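Shared Laundry Automation Notebook – Titstead Site
September 26, 2023
Entered by Obed Ofori

This site uses cookies to remember your reading preferences. Accept | Manage

Continuing from the entry on staffing. The attendants' log for the period since May was closed this morning and stands at 2,769 loads, hand-loaded and robot-loaded together. Ognjen Stan has asked that the two kinds be separated before the log goes to Trurkley. I have agreed to do this, although the early pages do not always say which was which.

The principal matter for this entry is the division of labor at the machines. Under the old arrangement one attendant carried a basket to the machine, loaded it, closed the door, selected the program and returned at the end of the cycle. Under the present arrangement the arm handles the basket and the door, and the attendant is responsible for sorting, for checking pockets and for anything the arm declines to pick up. The basket is to be set down inside the taped outline on the mat. Attendants who have worked the room for years find this the hardest habit to acquire, as they are used to dropping a basket wherever there is floor.
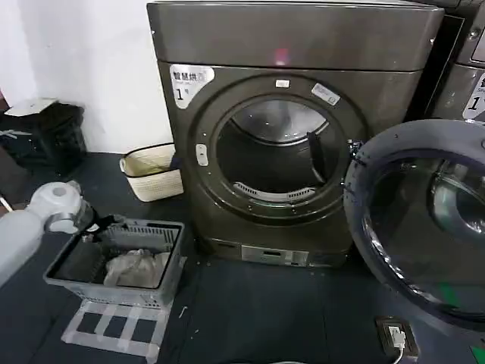 Two attendants have stated that the work is easier on the back and more tiring in other respects. They bend less. They also wait more, and the waiting is of a kind they cannot use, as a stop may come at any moment and must be cleared by a person. Ognjen holds that a stop should be allowed to stand until the attendant finishes the task in hand. I am inclined to agree. The Kinetti scheduling sheet assumes an immediate response and will have to be amended.

Straps and long cords remain a difficulty. They are to be taken out at sorting and placed in a mesh bag. This was in the May instructions but was left off the wall copy, and the attendants cannot be blamed for it.

Open neighboring doors are also to be treated as obstacles. The attendant closes any door not in use before releasing the arm. Baxter (night shift) has been doing so on his own initiative and has recorded fewer stops than the day shift, although his loads are smaller and I would not compare the two directly.

On the matter of reflective surfaces, the door glass returns the ceiling lights and the gripper itself to the wrist camera. Ognjen suspects that some of the hesitation at the door comes from this. He proposes 18 trials with the lights as they are and 18 with the row nearest the machines switched off. The attendants have asked that the second set be run outside working hours, as they need the light for reading care labels. Approved.

Training: the induction is now 72 minutes, excluding questions. Six of those minutes concern the emergency stop. I consider this too little and have asked for a second practice at the end of the first week. The pay grade for attendants who clear stops has not been settled, and I have written to Trurkley again. It is my view that clearing a stop is skilled work and should be graded as such.

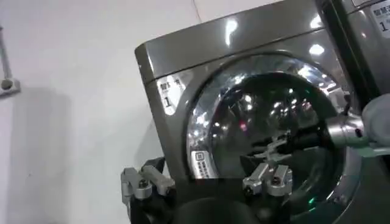
Outstanding items

– Separate the load log by method (Obed).
– Correct the wall copy to include the rule on straps (Obed).
– Lighting trials, dates to be agreed with the night shift (Ognjen).
– Amend response time in the Kinetti sheet. Ognjen to confirm who holds the current version.
– Grading of attendants: awaiting reply from Trurkley.

6 comments | 18 shares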